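Comparison of Two Finger Profiles for a Parallel Gripper
Yeison Quintero, project report, Jun 11, 2020

1. Setup

The task is to place three small objects (a red cube, a red cylinder and a green ball) in a shallow woven basket. Two finger profiles were compared on the same arm: the narrow Sidosska finger and the wide Mokitz finger. One camera is fixed over the workspace and one is mounted at the wrist.

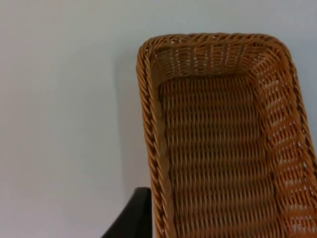
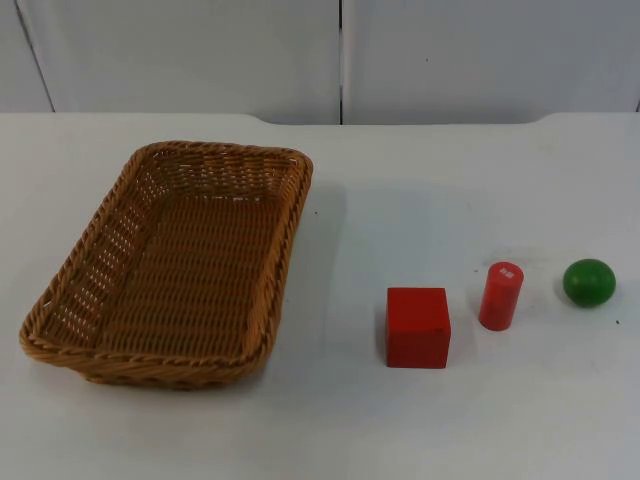
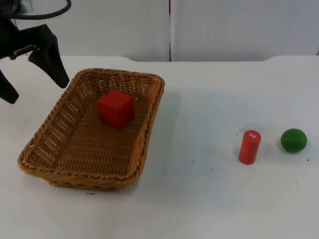 Wrist camera (first), fixed camera (second and third).

2. Procedure

Each profile was given 20 attempts per object. The arm was run from the Wattimena controller at reduced speed, with the grip force limit left at the value set in February. An attempt counted as failed if the object was dropped, missed or released outside the rim.

3. Results

Cube: no failures with either profile.
Cylinder: 7 failures narrow, 7 failures wide. Most were tilts on first contact.
Ball: 11 failures narrow, 7 failures wide.

Mean cycle time was about the same for both profiles and is not reported further.

4. Discussion

The narrow finger touches the ball over a very small area, and a small error in approach height pushes it out sideways. The wide finger tolerates more height error but needs more clearance near the rim. The fixed camera gave the more reliable position estimate for all three objects. Wrist images were used only for the final approach.

5. Remaining work

Repeat the ball attempts with the rubber pads ordered from Mallton, and recalibrate the wrist camera before the next series.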